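Box swap fills its shelves again at Dralton hall

The little odds-and-ends swap at Dralton hall is back, and what a start it has had! The doors opened at the beginning of October with 6 boxes on the tables, and by the end of the first afternoon there were 40, every one of them packed by somebody living within walking distance.

The idea is a simple one. You take a box you no longer need, fill it with small things that are still good but have stopped being useful to you, and bring it along. Hair ties, toy parts, scraps of fleece, single mittens, spare lids, craft bits, all of it is welcome. You leave your box and go home with someone else's, or pick through the loose trays and make up a new one on the spot.

Zdislava Krajčí, who started the swap with her neighbour Sorin Ionescu, was delighted by how much care people had put in. "I thought we'd get a lot of old chargers," she said. "We got scrunchies, we got fluffy things in every colour, we got a whole bag of toy eyes. The children went straight for those, of course."

Small pieces that might roll off or go missing are put into clear bags before they go in with the rest, so that people can see what they are getting without tipping everything out. Softer things go in as they are. 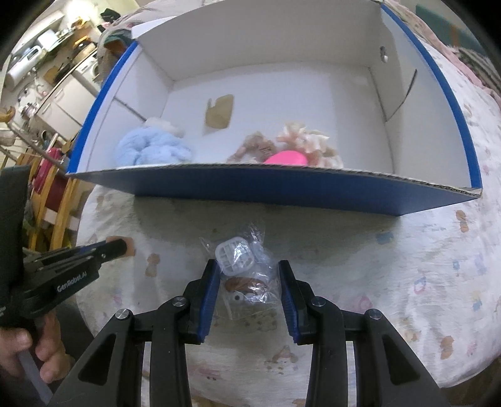

Fluffy pieces and gathered fabric in one of the boxes, with a clear bag of smaller bits in front.

The packing table was easily the busiest spot in the hall, and the chatter there hardly stopped. Marin Babić came in meaning to drop off one box and stayed for 3 hours, sorting ribbon and fabric by colour with a couple of people he had never met before. Rok Radonjić took home enough fleece to finish a draught stopper he has been promising his mother for years (he says it will be a snake, and that it already has a name).

Anything left at the end of the month goes to the after-school club on Somov Road, where Ezequiel Varela runs the making sessions. He already has plans for puppets and would love more buttons, felt and wool if you have any tucked away.

The swap is open in the small room, through the side door, and there is no charge. Boxes should be clean and light enough for one person to carry, with no more than 2 per household at a time. Please leave out glass, batteries and anything sharp. Tea is on from the moment the doors open, and cake is very welcome too!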